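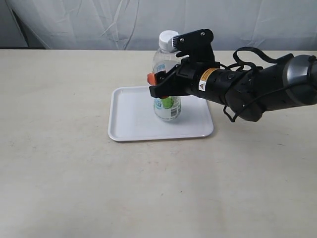 A clear plastic bottle on a white tray.

Marloes Goossens has been getting up before dawn to run for 18 years, and when I sat down with her at the kitchen table she was still in her running socks, with a pot of tea going and a plate of buttered toast she kept sliding over to my side.

"I was a terrible runner at first," she told me, laughing. "I thought you just went out the door and suffered until you were home again. I never drank a drop, I never ate breakfast, and then I'd wonder why I had a headache until supper."

It was her neighbor, Said Ghoneim, who talked her into slowing down. They met in January, on the icy hill behind the old Lasard mill, and he ran beside her for a mile talking about his tomatoes the whole way. "I couldn't answer him, I was puffing so hard," she said. "And Said told me, well, if you can't talk about tomatoes you're going too fast. I've kept to that ever since."

These days she leads a beginners' group of her own, and she is fond of every one of them, even the ones who turn up in tennis shoes.

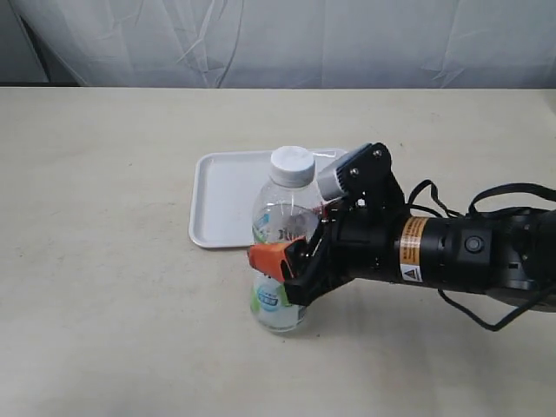

"Drink when you're thirsty, and have a little something before you leave the house," she said. "I don't make it any fancier than that. People come to me with charts! I tell them to put the chart in a drawer and come out for 2 miles with us, and we'll see how they feel at the bridge."

I asked if she ever thinks of stopping. She looked out at the yard for a bit before she answered. "My knees think of it," she said – and then she was off on a long story about Khang Trình, who joined the group last fall, hated every step until Christmas, and now calls her when it rains to make sure they're still going.

Interview from 2/3/09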